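Working outdoors: mouse, mat and slatted table

Household tips, Dedcombe. Last revised Thursday, November 4, 2021.

A garden table is a poor surface for a computer mouse. The optical sensor reads fine texture directly beneath it and expects that texture at a constant distance. On a slatted top the distance changes at every gap, and the pointer stalls or jumps. Round tables with radiating slats are worse than straight ones, as the gaps widen towards the rim.

Start with the surface. Brush along the slats, from the middle outwards, so that grit leaves at the edge. Wipe with a damp cloth and leave the table to dry for 70 minutes in open air, longer in shade. Grit under a mat works through the backing.
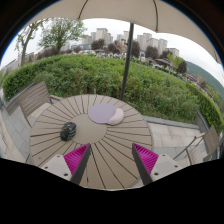 Where the table has a solid centre panel, check it for level before using it. Lay a steel rule across the joint between panel and slats. A step of up to a millimetre can be ignored under a padded mat. Anything more will be felt as a ridge, and the mat should be moved wholly on to one side of the joint.

A mat with an attached wrist rest needs more room than its pad suggests. Our own measures 258 mm at the longest point. Set the cushion towards the forearm and turn the whole mat until the wrist lies straight. The rest should carry the heel of the hand only when the hand is still – during movement the forearm should slide freely.

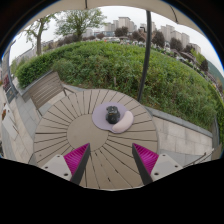 Foam and gel cushions soften in direct sun. Move the mat into shade at midday and do not leave it out between sessions. Pale fabric covers mark easily from weathered timber, so lift the mat to reposition it; do not drag it.

Glossy mice show fingerprints and collect pollen. Wipe the shell with a barely damp microfibre cloth, then clear the sensor window with a dry cotton bud. Clean the feet at the same time. If the pointer feels too quick on a small mat, lower the sensitivity in the mouse settings. Anything near 4,000 dpi is excessive for ordinary office work.

From April onwards, oil the timber at the end of the day and keep the mat off it for two full days. Oil that has not cured will transfer to the underside.
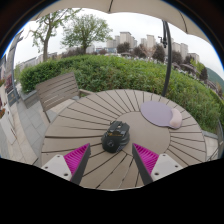 Can the mouse be used directly on the centre panel, without a mat?
For short tasks, if the panel is smooth, dry and wide enough for the full sweep of the hand. The feet wear faster on timber than on cloth, and the pointer will still jump when the mouse crosses on to the slats.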